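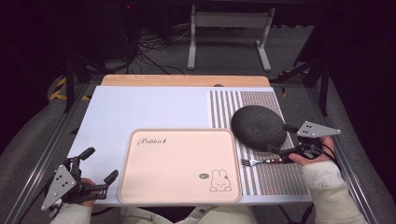 Rabbit tray, striped mat and fork on the white board

From: Remzi Çınar
To: small-tables list
Subject: Re: One tray, one mat, one fork

Signe, I've read your message twice now and I'm still not convinced, so I'll answer it bit by bit.

Signe Kvaran wrote:
> I've been eating lunch at the small table since July and I think I've got
> it down to what one person needs. A tray on the left for the food, a
> striped mat on the right for the cutlery, and the lot fits on the white
> board. No plate. The tray has a rim so nothing rolls off. The mat is from
> Maillard and the tray came from the Cumska shop.

The rim I'll give you. It goes round the tray and it's raised, and that is more than most of the flat things people on this list try to eat off. But a rim is there for crumbs. Put anything with a sauce on it and you'll be carrying a shallow pink pond to the sink. I had a Conmont tray for two winters and it was fine for toast and hopeless for beans. Solène had the same one and gave hers to the cat.

Then there's the printing. "Rabbit" in joined-up writing at one corner, and the rabbit itself sitting in the opposite one with its speech bubble. I have nothing against the rabbit. But it sits right where a fork is going to scrape, and I'd like to hear from anybody whose printed tray still has its picture after a year of daily use. Bjartur's Emaria one had lost its lettering by the spring, and he washes up by hand.

> The mat makes it feel like a proper place setting even though it's tiny.
> I like that the stripes are wider on one side and finer on the other, it
> gives you somewhere to line things up.

Line what up, though? The stripes run away from you and your fork is lying straight across them, with the points towards the tray. If I sat down to that I'd have to pick the fork up and turn it before I could use it. That's a small thing, but you said the whole point was not having to fiddle. Lay it along the stripes and it takes up a fraction of the width, and then there'd be room for a glass. Where does the glass go, by the way? You don't mention one at all. The mat takes the right side nearly from front to back and the tray is almost touching it. I suppose you could stand a tumbler on the mat, but that's the cutlery's place, according to you.

And then the dark grey oval one, up above the fork. Is it for eating off, resting something on, or just to look at? It has a knitted sort of look to it, and I wouldn't want anything like that near gravy. Your message doesn't say a word about it. If it's decoration then "what one person needs" has gone out of the window already.

> It cost me hardly anything and it packs away in seconds. I really think
> we should put it on the list page as the recommended setting for
> anyone with a small table.

Please let's not, or not yet. The recommended page has 186 names signed up to it and some of them do go out and buy what it says. Last time we put up a folding rack before anyone had used it properly, and Kylie was answering complaints for weeks. I don't see why a tray and a mat should get through more easily because they look nice together. They do look nice together, the pale pink and the grey, I'm not blind.

What I'd want first:

Someone other than Signe uses it for 10 meals, at least 3 of them wet (soup doesn't count, nobody is suggesting soup, I hope).

Someone with a knife reports back. There's only a fork. I can't cut a potato with the side of a fork without pushing the whole tray across the board, and I've tried it on mine.

Someone tells us how the mat washes. If it has to dry flat, that's half the table gone for an afternoon.

I do like the fork, I should say. The reddish-brown handle is a good dark colour and won't show every mark. If you can remember where you got it I'd be glad to know, as I'm two short and the odd ones in my drawer are a disgrace.

Kylie, you keep the page, so it's your decision in the end. Could the entry stay as a draft until somebody has tried it? And please keep it under 2,000 characters this time, the rack one went on for ever.

Remzi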